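Prombridge Jirkdale Wall Desk: Review

The Jirkdale is a flat-top work table intended to sit with its long edge against a wall. Prombridge sells it in one finish, a pale cream, with either fixed or adjustable feet. The fixed version is reviewed.

Assembly

Hardware consists of bolts, washers and one hex key. Assembly took 30 minutes. The holes lined up without filing. The leg bolts need retightening after a week of use, and the manual says so on page 3, in smaller type than the subject deserves. The table was rated by the seller for a load of 80 pounds and has not been tested beyond that.

Top surface

The finish is matte enough that a ceiling light does not produce a hard reflection. Pencil and dry dust wipe off with a damp cloth. Ballpoint needs rubbing alcohol. Adhesive tape left in place for a month lifted without residue. The color is slightly warm, noticeable mainly next to a cooler white wall.

The back edge is straight and has no lip or cable cutout. Against a flat wall it closes up well. Against an uneven one a gap will vary along the length, and small parts will find it. Painted walls behind a work table also collect marks at hand height, and a backsplash panel is not offered.

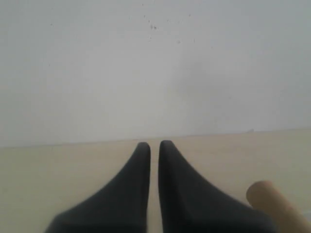

Divya Pai: I have had the same table in my sewing room since October and disagree about the missing lip. Mine has to pull out from the wall every time I cut fabric, and a raised back edge would be in the way. I ran a strip of foam tape along the back instead. Nothing has gone down there since.

Foam tape is a reasonable fix and costs little. It should go on the rear face of the top, below the surface line, so that cloths do not catch on it.

Storage and use

No drawer or shelf is supplied. Anything in regular use ends up on the top, and the practical place for it is one end, leaving the rest clear. Upright packages can lean on the wall without sliding under normal work. Cylindrical items roll if the floor is out of level, and with fixed feet the only correction is a shim.

Specks and crumbs show clearly on the pale finish. For craft work or sorting small parts this is an advantage. For a kitchen corner it means more wiping.
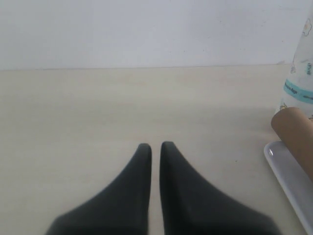 Tabletop and wall, with supplies at the right-hand end.

Verdict

Recommended for a level floor and a flat wall. On any other floor, order the adjustable feet. The Clunusside table at a similar price includes a drawer but has a glossier top.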